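How to Finish the Brerkthorpe Ferry Contract in Wurkent Without Losing Your Cargo

Posted January 7, 2025 by Helmi Heiskanen

The Brerkthorpe contract is the first one in Wurkent that wants you dead. It looks like a simple delivery, it pays 400 marks, and it unlocks the whole northern map. Most players fail it a few times and then go back to hauling turnips. Turnips are fine. The north has better weather effects, though.

Before you accept

You need a ferry at hull level 4 and at least one spare rope. The harbor shop sells rope at a price that suggests the owner has met you before, so buy it in Cilus on the way over. Fill your fuel tank to 100. The game says 80 is enough. The game also says the fog is "light."

Save at the lighthouse. The dock save happens after the cargo is loaded, and if you loaded it badly, you now own that decision.

Loading the cargo

You get nine crates. Put the heavy ones (red stripe) low and toward the back, then stack the rest in front. Leave the middle row open so you can walk through it later, when something comes loose. Something will come loose.

Tie down the back row first. Hold the rope button until you hear the second click. The first click is decorative.
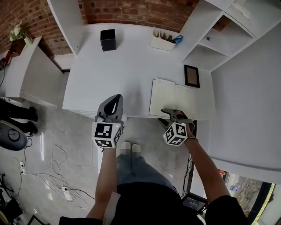

With everything tied down, walk one lap of the deck and bump into each crate. If it slides, tie it again. This takes a minute and feels silly, and it has saved me more runs than any upgrade I paid for.

The crossing

Leave the harbor at half speed and keep the red buoys on your left. Once you pass the wreck, the current pulls hard to the east. Steer a little into it and resist the urge to fix everything with full throttle. I have sunk that way often enough to recognize individual fish.

When the fog rolls in, switch off the deck lamp. It only lights up the fog. Follow the bell instead, and turn the music down if you can't hear it.

At the narrows you will meet Captain Miyazaki's barge, coming the other way and using the entire channel. Horn twice, cut the engine, and drift to the right bank. He does not move over. He has never moved over. The February patch notes claimed he would.

Docking

Come in backward. Yes, it looks ridiculous, but the crane only reaches the rear half of the deck, and turning around inside the harbor costs more paint than you have. Wait for the green flag before untying anything, or the crates count as abandoned and the harbor master keeps them.

Talk to the clerk in the blue hut to get paid. The other clerk only sells hats.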